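Why do my caramelised onions go mushy before they go brown?

Asked by Kirsty Katene

I'm trying to make a big batch for a tart and I keep ending up with pale, wet onions that taste boiled. I'm using brown onions, a splash of olive oil and a knob of butter, lid on, low heat. After 40 minutes they've collapsed but there's no colour at all! Should I be adding sugar? Any tips welcome, I love these things and I'd eat them on everything if I could get them right.

2 answers

Shivam Saxena
Take the lid off! The steam has nowhere to go, so it drips back in and you're basically making soup. I do mine covered for the first 11 minutes just to soften them, then uncovered the whole rest of the way, with a good pinch of salt at the start. Use your widest pan too. If they're piled up deep they'll stew no matter what you do. 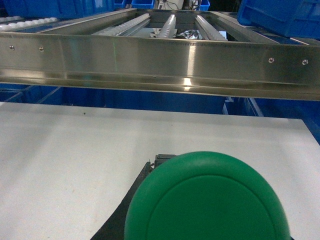 Dorkimley, May

Kamlesh Tomar
Agree with Shivam about the lid. A few more things from my kitchen, where we go through a silly amount of onions:

Slice from root to tip, they hold their shape so much better. Skip the sugar, brown onions have plenty and the flavour gets lovely and deep by itself. When the bottom of the pan goes sticky and brown, splash in a little water and scrape it all up. Do that 2 or 3 times and the colour is gorgeous.

You can also finish them in the oven. Spread them on a tray at 200 and stir every so often (watch the edges, they catch). And don't be shy with quantity, 300 grams raw cooks down to hardly anything. A teaspoon of balsamic right at the end is wonderful in a tart.

Comment from Kirsty Katene: Lid off, wide pan, and they're the colour of toffee!! Thank you both. Going to try the balsamic next.

Comment from Jamshid Bagheri: does this work with red onions

Was this page helpful? Yes / No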